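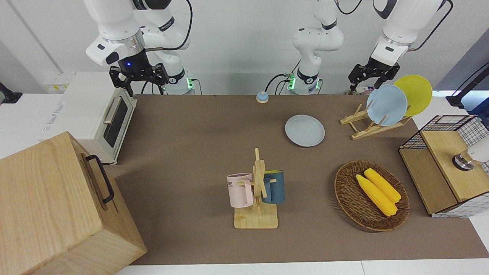 I bought the Drancombe dish rack in January to replace a cheap one that had started to rust at the corners. It's the two-tier model, and I've used it every day for some seven weeks.

Putting it together took a few minutes. The legs push into the lower tray and lock with a click. The instructions are two drawings on a card, and the second one shows the cutlery holder on the wrong side. It only fits one way, so you'll work it out.

The plate slots are wide enough for my Gourlay dinner plates, which have a thick rim and jammed in the old rack. Soup bowls are less happy. They lean forward and touch each other, so I put them upstairs with the mugs.

Drainage is fair. The spout turns to either side – you need to set it before loading up – but water still collects at the back of the tray and I tip it out on Friday when I clean the sink.

The feet grip well on a wet counter. My sister has the Skanitz, and hers slides whenever she pulls out a pan.

The coating has one chip so far, near the spout. I'd buy it again, though I'd skip the add-on glass holder.

Fanni Vörös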